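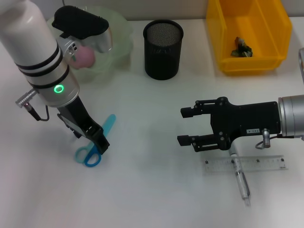

## 크로케타가 기름 안에서 자꾸 터집니다

**에스텔라B** · 오전 10:40

안녕하세요. 글을 읽기만 하다가 처음으로 질문을 올립니다. 한국어가 아직 완벽하지 않아서 이상한 표현이 있으면 이해해 주시기 바랍니다.

저는 집에서 스페인식 크로케타를 자주 만듭니다. 베샤멜 소스를 되직하게 만들고, 햄이나 닭고기를 잘게 썰어 넣고, 차갑게 굳힌 다음에 튀기는 음식입니다. 한국에서 파는 감자 크로켓과는 조금 다릅니다. 감자는 들어가지 않습니다.

고향에서 만들 때는 문제가 거의 없었습니다. 그런데 한국에 이사 온 후에는 절반 정도가 기름 안에서 터집니다. 옆이 조금 갈라지고, 그 틈으로 소스가 나오고, 기름이 매우 더러워집니다. 어제 저녁에는 접시에 올릴 수 있는 것이 너무 적어서 결국 밥과 김을 먹었습니다.

제가 사용하는 방법은 다음과 같습니다.

- 버터와 밀가루를 같은 양으로, 각각 63g
- 우유는 한 번에 넣지 않고 조금씩, 첫 번째는 200ml, 그 다음부터는 눈으로 보면서 넣습니다
- 지름 18cm 냄비 (Vasura 제품입니다)
- 어제 먹고 남은 닭고기, 양파 조금, 육두구
- 넓은 그릇에 펴서 냉장고에 하룻밤
- 밀가루, 계란, 빵가루 순서로 입히고 바로 튀깁니다

밀가루 양이 이상하게 보일 수 있습니다. 어머니가 쓰시는 컵으로 재면 이 숫자가 나옵니다. 저는 그 컵을 가지고 오지 못했습니다.

제 생각에는 빵가루가 문제인 것 같습니다. 한국 빵가루는 크고 가벼워서 빈 곳이 생기는 것 같습니다. 여러분의 의견은 어떻습니까?

---

**콩나물대가리**

빵가루 맞는 것 같은데요. 습식 빵가루 쓰시죠? 그거 돈가스에는 최고인데 속이 흐르는 음식에는 구멍이 숭숭 나요. 마른 빵가루 사서 믹서에 한 번 돌려보세요.

---

**부엌등짝**

저는 빵가루보다 농도 쪽을 의심합니다. 우유를 "눈으로 보면서" 넣는다고 하셨는데 총량이 얼마나 되나요? 버터 밀가루가 63g씩이면 우유가 꽤 들어가도 버티긴 하는데, 뜨거울 때 되직해 보이는 거랑 식었을 때 되직한 건 다릅니다. 어느 정도까지 끓이세요?

---

**에스텔라B**

콩나물대가리 님, 부엌등짝 님, 빠른 답변에 감사드립니다.

빵가루는 봉지에 "습식"이라고 쓰여 있습니다. 저는 이 단어가 반죽이 젖은 음식에 쓰는 빵가루라는 뜻인 줄 알았습니다. 사전을 찾아보고 오해를 알았습니다.

우유의 총량은 부끄럽지만 모릅니다. 나무 주걱으로 바닥을 그었을 때 길이 생기고, 그 길이 천천히 닫히면 불을 끕니다. 어머니에게 배운 방법입니다.

---

**부엌등짝**

길이 "천천히 닫히면" 이라고 하셨는데 그라탱이면 그게 맞고 크로케타면 더 가야 돼요. 길이 안 닫히고 반죽이 냄비 옆면에서 떨어져 한 덩어리로 움직일 때까지요. 팔 아픕니다.

---

**마포구올리브**

저는 부엌등짝 님 말씀에 반대예요;; 그렇게까지 졸이면 식었을 때 떡입니다. 크로케타는 깨물었을 때 안이 흘러야 하는데 덩어리로 움직일 때까지 볶으면 그냥 밀가루 튀김이잖아요. 에스텔라B 님 농도는 그대로 두시고 차갑게 하는 쪽을 바꾸세요. 모양 잡고 빵가루까지 입힌 다음에 다시 냉동실에 넣었다가 튀기면 안 터집니다. 저 이걸로 손님상도 냈어요.

---

**부엌등짝**

냉동실에 넣으면 겉은 갈색인데 가운데가 차가워요. 그거 싫어서 저는 안 합니다.

---

**마포구올리브**

꽝꽝 얼리라는 게 아니고요. 겉만 단단해질 정도요. 그리고 작게 만들면 가운데까지 다 데워져요. 혹시 아기 주먹만 하게 만드시는 거 아니에요? ㅎㅎ

---

**에스텔라B**

두 분의 의견이 달라서 저에게는 더 흥미롭습니다.

크기는 엄지손가락보다 조금 크고 통통합니다. 아기 주먹보다는 작다고 생각합니다. 아기에 따라 다르겠지만요.

저는 마포구올리브 님처럼 안이 흐르는 것을 좋아합니다. 우리 가족 안에서도 이 문제로 의견이 나뉩니다. 이모의 크로케타는 단단해서 식은 후에도 맛있고, 어머니의 크로케타는 부드럽지만 뜨거울 때만 맛있습니다. 소풍을 갈 때는 모두 이모의 것을 원합니다.

한 가지 더 질문이 있습니다. 저는 빵가루를 입히고 기다리지 않습니다. 이것도 잘못입니까? 배가 고파서 기다리기가 어렵습니다.

---

**달걀두판**

빵가루 입히고 냉장고에서 좀 쉬게 하세요. 계란이 빵가루랑 붙을 시간이 필요합니다. 저는 오전에 빵가루까지 끝내놓고 저녁에 튀겨요.

그리고 밀가루 → 계란 → 빵가루에서 첫 번째 밀가루를 빼보세요. 속 반죽에 이미 밀가루가 있어서 저는 빵가루 → 계란 → 빵가루로 합니다. 껍질이 두 겹이 되는데 훨씬 튼튼해요. 터지는 게 거의 없어졌어요.

---

**콩나물대가리**

오 빵가루 두 번은 처음 들어요. 두꺼워지지 않나요?

---

**달걀두판**

고운 빵가루면 안 두꺼워요. 습식으로 두 번 하면 고슴도치 됩니다.

---

**기름온도계**

다들 온도 얘기를 안 하시네요. 글쓴님, 한 번에 몇 개씩 넣으세요? 기름은 얼마나 부으시고요? 얕은 팬에 반만 잠기게 튀기면 뒤집을 때 옆구리가 터집니다. "옆이 조금 갈라지고"라고 쓰신 걸 보면 저는 이게 제일 의심스러워요.

---

**에스텔라B**

기름온도계 님, 마치 저희 집 부엌에 계셨던 것 같습니다.

맞습니다. 프라이팬에 기름을 조금만 붓고 튀깁니다. 고향에서는 부모님 집에 깊은 튀김 냄비가 있었는데, 지금은 없습니다. 올리브유는 한국에서 비싸고, 사용한 기름을 버리는 방법도 아직 어렵습니다. 그래서 항상 아끼려고 합니다.

갯수는 팬에 들어갈 수 있는 만큼 넣습니다. 서로 조금 닿습니다.

온도는 빵 조각을 넣어서 봅니다. 거품이 나면 시작합니다.

---

**기름온도계**

범인 나왔네요. 서로 닿는다는 건 너무 많이 넣는 겁니다. 온도가 확 떨어지고, 껍질이 굳기 전에 속이 먼저 풀려서 나와요.

프라이팬 말고 베샤멜 만드신 그 18cm 냄비를 씻어서 쓰세요. 좁고 깊어서 기름이 덜 들어갑니다. 한 번에 최대 5개. 그리고 빵 조각은 거품만 보지 마시고 갈색 되는 속도를 보세요. 넣고 숨 몇 번 쉬는 동안 색이 나야 됩니다.

---

**마포구올리브**

Vasura 냄비 18cm 저도 있는데 그거 편수 맞죠? 손잡이가 가벼워서 기름 담으면 좀 불안해요. 안쪽 화구에 올리고 손잡이를 벽 쪽으로 돌려놓고 쓰세요. 저는 소매에 걸린 적이 있어서 튀김은 무거운 냄비로만 합니다.

---

**에스텔라B**

네, 손잡이가 하나 있는 냄비입니다. 조심하겠습니다. 물기를 완전히 닦고 사용하겠습니다.

---

**춘천며느리**

지나가다가요, 기름은 꼭 올리브유여야 하나요? 저는 그냥 해바라기씨유에 해요. 글쓴님 나라 분들이 보면 화내실까요?

---

**에스텔라B**

춘천며느리 님, 화내지 않습니다. 제 할머니는 조금 화내실 수 있습니다.

스페인에서도 해바라기씨유로 튀기는 집이 많습니다. 저는 Cardoso라는 가게에서 올리브유를 주문했는데, 가격을 보고 나서는 샐러드에만 쓰기로 했습니다. 튀김에는 마트 기름을 사용합니다.

---

**콩나물대가리**

Cardoso는 배송이 느려서 그렇지 기름은 좋아요. 큰 통 사서 이웃이랑 나누면 좀 낫습니다.

---

**부엌등짝**

기름값 얘기로 새기 전에ㅋㅋ 우유 총량 꼭 재보세요. 우유팩을 저울에 올려놓고 시작 무게랑 끝 무게만 적으면 됩니다. 온도랑 빵가루를 다 고쳐도 반죽이 매번 다르면 또 터져요. 이건 마포구올리브 님도 동의하실 듯.

---

**마포구올리브**

그건 동의합니다. 떡은 동의 못 하고요.

---

**남쪽부엌**

닭고기 물기도 보세요. 남은 닭고기를 국물째 뒀다가 썰어 넣으면 베샤멜이 묽어져요. 양파도 투명할 때까지 볶아서 물을 날려야 하고요. 저는 키친타월로 닭고기를 꾹 눌러서 넣어요. 그리고 육두구는 갈아서 파는 것보다 통으로 된 걸 바로 가는 게 향이 달라요. 터지는 거랑은 상관없지만...

---

**에스텔라B**

남쪽부엌 님, 감사합니다. 닭고기는 삼계탕에서 남은 것이었습니다. 국물이 조금 있었던 것 같습니다. 찹쌀도 몇 알 들어갔습니다. 맛은 나쁘지 않았습니다.

지금까지 받은 조언을 제 공책에 이렇게 정리했습니다. 잘못 이해한 부분이 있으면 고쳐 주십시오.

1. 닭고기를 종이로 눌러서 물기를 없앤다.
2. 우유팩의 무게를 잰다. 처음과 끝.
3. 마른 빵가루를 믹서로 곱게 만든다.
4. 빵가루, 계란, 빵가루. 그 후에 냉장고.
5. 작은 냄비, 서로 닿지 않게.

농도는 이번에는 바꾸지 않겠습니다. 모두 바꾸면 무엇이 원인이었는지 더 알 수 없을 것 같습니다. 이미 많이 바꾸지만요.

---

**달걀두판**

완벽합니다. 계란에 소금이나 우유 섞지 마시고 잘 풀어만 주세요. 흰자 덩어리가 남으면 거기만 빵가루가 안 붙어요.

---

**조용한냄비**

에어프라이어에 하시는 분은 안 계신가요? Istari 에어프라이어를 샀는데 이걸로도 될까 해서요.

---

**기름온도계**

안이 흐르는 건 에어프라이어에서 퍼집니다. 비추요.

---

**춘천며느리**

저는 되던데요? 기름을 빵가루에 미리 버무려서 입히면 색도 나와요. 대신 반죽이 단단해야 해요. 부엌등짝 님 스타일로.

---

**부엌등짝**

드디어 제 편이 나타났군요.

---

**에스텔라B** · 오후 9:15

오늘 다시 만들었습니다. 결과를 보고드립니다.

터진 것은 두 개입니다. 그 두 개는 마지막에 제가 급해서 냄비에 많이 넣었을 때 터졌습니다. 기름온도계 님의 말씀을 기억했지만 손이 먼저 움직였습니다. 나머지는 모두 예쁜 갈색이고, 옆도 갈라지지 않았습니다.

우유는 첫 번째 200ml를 포함해서 모두 적었습니다. 그런데 중간에 우유팩을 저울에서 내려놓고 냉장고에 넣어 버려서 마지막 숫자는 믿을 수 없습니다. 다음에 다시 재겠습니다.

안은 흐릅니다. 마포구올리브 님이 좋아하실 농도입니다. 남편은 조금 더 단단한 것이 좋다고 해서, 다음에는 부엌등짝 님의 방법으로 반을 만들어 보려고 합니다. 냄비가 하나라서 먼저 반을 덜고, 남은 것을 더 끓이면 될 것 같습니다.

새로운 질문이 있습니다. 빵가루를 두 번 입히니까 손가락에도 빵가루가 두 번 입혀집니다. 장갑을 쓰십니까?

---

**달걀두판**

한 손은 마른 거, 한 손은 젖은 거요. 왼손으로 계란만 만지고 오른손은 빵가루만. 섞이는 순간 끝입니다.

---

**콩나물대가리**

저는 포크 두 개로 해요. 손으로 하면 꼭 그때 전화가 와서요.

두 개만 터진 거 축하드려요! 우유 양 재시면 여기 꼭 올려주세요. 저도 주말에 해보게요.

---

**마포구올리브**

남은 반죽 있으면 랩에 싸서 냉동해 두세요. 모양 잡아서 빵가루까지 입힌 다음에 얼리는 게 제일 편해요. 쟁반에 띄엄띄엄 놓고 얼렸다가 봉지에 모으세요. Dernham 버터 쓰시는 분들은 소금 줄이시고요, 그거 가염이 꽤 짭니다.

---

**에스텔라B**

제가 사용한 것이 Dernham 가염 버터입니다. 그래서 오늘 남편이 물을 많이 마신 것 같습니다. 다음에는 소금을 넣지 않겠습니다.

포크 방법과 두 손 방법을 모두 해 보겠습니다. 우유의 양은 재는 대로 여기에 쓰겠습니다.

Estela Benítez 드림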